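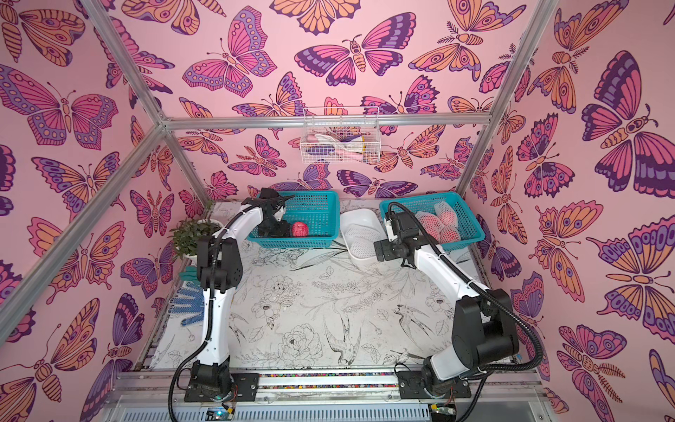

Figure 2. Sorting station with two baskets and the center tray for empty nets.

Section 6. Setting up the fruit netting station

This section covers the layout of the station used to put foam nets on round fruit before it goes into gift boxes. Read it through once before you begin. The same layout is used for taking nets off again when fruit is returned to the display shelf.

What you need

Two mesh baskets of the same size
One plastic tray, narrow enough to stand between the baskets
Foam fruit nets, 80 to a sleeve
One printed floor mat
One wire hanging basket with hooks
Gloves

The Postetti starter pack contains the baskets, the tray and the mat. Nets are ordered separately from Seneviratne in cartons of 300. The hanging basket and gloves are not part of the pack.

6.1 Laying the mat

1. Wipe the work surface with a damp cloth and let it dry.
2. Unroll the mat with the printed side up. If the ends curl, roll it the other way and leave it for a few minutes.
3. Push the back edge against the rear wall.
4. Smooth the mat from the center toward the sides.

Note: The mat can be wiped down but should not be put in a washing machine. Flower and bird prints fade if bleach is used. Dish soap and lukewarm water will take off most juice stains.

6.2 Placing the baskets and tray

1. Set both baskets at the back of the mat, against the rear wall. Leave a gap between them for the tray.
2. Stand the tray in the gap. It should lift out without moving either basket.
3. Use the left basket for bare fruit and the right basket for fruit that already has its net on. Keep to the same sides on every shift.
4. Stack empty nets inside the tray. Separate any that are stuck together before you stack them.

Caution: Do not stack fruit on top of fruit in either basket. Soft fruit bruises under very little weight, and the mesh will leave marks on the skin if the basket is overfilled.

Figure 2 shows four netted fruits in the right basket. For larger fruit, use fewer.

6.3 Hanging the wire basket

1. Find the crossbar on the back wall.
2. Hang the wire basket so that it sits just below the bar.
3. Pull down gently on the front edge. If a hook slips, take the basket down and bend the hook closed a little.
4. Put the gloves in the basket. Do not store fruit, knives or glass in it.

Gloves that have juice on them should be washed and dried before they go back. Put damp gloves on the drying rack by the sink, not in the basket.

6.4 Netting a fruit

1. Check the fruit for cuts, soft spots and loose stems. Set damaged fruit aside in the reject bin.
2. Take one net from the tray and open it with your fingers.
3. Slide the net on from the bottom of the fruit until it covers the widest part.
4. Turn the fruit once to see that no strands are folded under.
5. Place it in the right basket.

To remove a net, hold the fruit from below and ease the net off with the other hand. Do not pull from one side only. Return undamaged nets to the tray and throw away any that have torn. A net with one broken strand may be used again for small fruit.

6.5 Plants and decoration

A small potted plant may be kept in a back corner next to a basket. Water it at the sink and let the pot drain fully before returning it. Remove fallen leaves at the end of the day.

The walls may be covered with patterned paper, as in Figure 2. Choose a wipeable paper. Kunosora papers can be cleaned with a soft sponge, but test a low corner first. Press down any lifting seams before the station is used again.

6.6 End of day

1. Move netted fruit to the packing room.
2. Put bare fruit back in cold storage.
3. Count the nets left in the tray and write the number on the stock sheet. Order a new carton when the last one is opened.
4. Rinse both baskets, shake them out and stand them upside down to dry.
5. Wipe the tray and the mat.

Note: Baskets bought before June have a slightly wider rim and do not nest with the current ones. They can still be used as a pair. Do not mix the two types at one station.

Questions about layout or replacement parts go to Daryna Pavliuk at the Rerkia stockroom. Section revised 28th May.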